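Dristine Low Woven Basket
Wicker storage for shelves, counters and tables
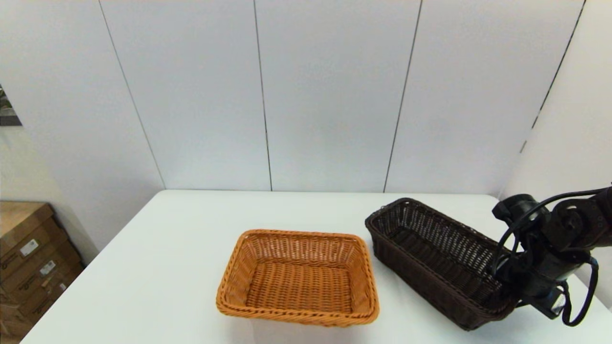
The Dristine basket on a white table. Rectangular, rounded corners, braided rim.

The Dristine is a low basket with sloping sides, made for things you reach for every day. Bread, mail, napkins, hand towels, remote controls. The side walls are woven over and under in flat strands, and a thicker braided band runs around the top.

Color varies a little from one basket to the next. The strands are golden orange with some darker brown streaks, and we do not sort them by shade. If you are ordering several for one shelf and want them close in color, write that in the order notes and the packing team will match them by eye.

Details
Shape: rectangle with rounded corners
Lid: none
Liner: sold separately (cotton, natural or gray)
Use: indoors only
Maker: Kovačević workshop, for Clirnislow
Minimum order: 1 basket
Trade packs: 3 baskets, nested

Care
Dust with a soft brush or the brush end of a vacuum cleaner. For spills, wipe with a damp cloth and let the basket air dry away from radiators. Do not soak it and do not put it in the dishwasher. A stray strand end can be trimmed with nail scissors — please don't pull it.

Food
Unwrapped bread and rolls should go on a liner or a clean cloth. Liners can be machine washed at low heat. They shrink slightly the first time, and the sizing allows for it.

Shipping and returns
Single baskets ship in a carton with paper fill. Trade packs ship nested with a sheet of card between each one. Unused baskets can be returned for a refund if the tag is still on. Liners can only be exchanged.

Shops and restaurants
Orders of 100 or more are quoted separately. Contact Amra Hodžić at the trade desk and include your delivery address and whether you need liners. The next trade shipment leaves the workshop in February.

Also in this range
Drivum round basket
Drivum tray with handles
Replacement liners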